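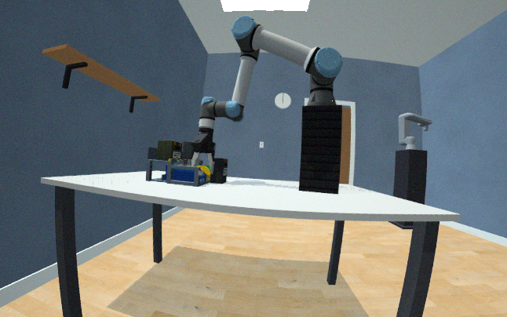
Wallness is a home painting club, and these are the questions we get most often about painting a room blue. We love blue! It's forgiving and it suits nearly every kind of furniture, even if the paint chips scare people off. Blue walls over a wooden floor, with a white-topped table on dark legs, make a mix we'd happily live with for years, and you can get there in a weekend with very ordinary tools. If your question isn't answered, bring it to the January open evening and we'll talk your ear off.

## Choosing a blue

**Won't blue make my room feel cold?**

It can, if the room faces north and you pick a blue with a lot of gray in it. Try one that leans a tiny bit green, and look at it at night with the lamps on before you decide. Wood helps a lot too, on the floor or in a big old dresser.

**How big should my test patch be?**

Bigger than you think. Paint a piece of poster board, two coats, and move it from wall to wall over a couple of days. The same color next to the window and in the far corner can look like two different cans of paint (this is my favorite part of the whole job).

**Should the ceiling be blue as well?**

Go for it if the ceiling is high. In a low room we usually leave it white, or mix a little of the wall color into the ceiling paint for something softer.

## Getting ready

**Do I have to prime?**

Over bare plaster, fresh patches or anything glossy, yes. Over old flat paint in a similar shade, a good wash and a light sanding will do. Going from red to pale blue? Prime, and ask the store to tint the primer gray.

**What about furniture?**

Move what you can into the next room and pull the rest to the middle, under sheets. Leave yourself enough space to set up a ladder and still walk past it.
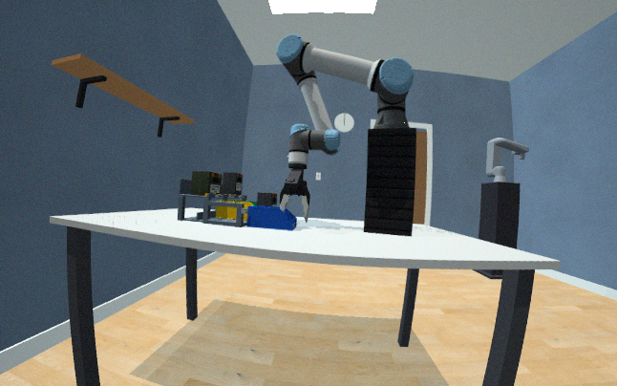 Chairs and lamps go first, then rugs. Tape the edge of the floor last, after you've vacuumed, or the tape will pick up dust and lift just when you need it.

**How much paint do I need?**

Measure the length of each wall, add them up and multiply by the height. A room with 66 feet of wall and an eight-foot ceiling comes to 528 square feet per coat before you take off doors and windows. Check the can for coverage, double it for two coats, and buy a little extra for touch-ups.

## Painting

**Brush or roller first?**

Brush the corners and edges one wall at a time, then roll that wall while the edge is still wet. You'll get a much smoother blend!

**My first coat looks terrible. Did I buy bad paint?**

Probably not. Deep blues often look streaky and patchy after one coat. Let it dry for as long as the can says and put on the second before you judge it.

**Can I keep the leftovers?**

Yes, with the lid tapped down tight, somewhere that doesn't freeze. Write the room and the color name on the lid.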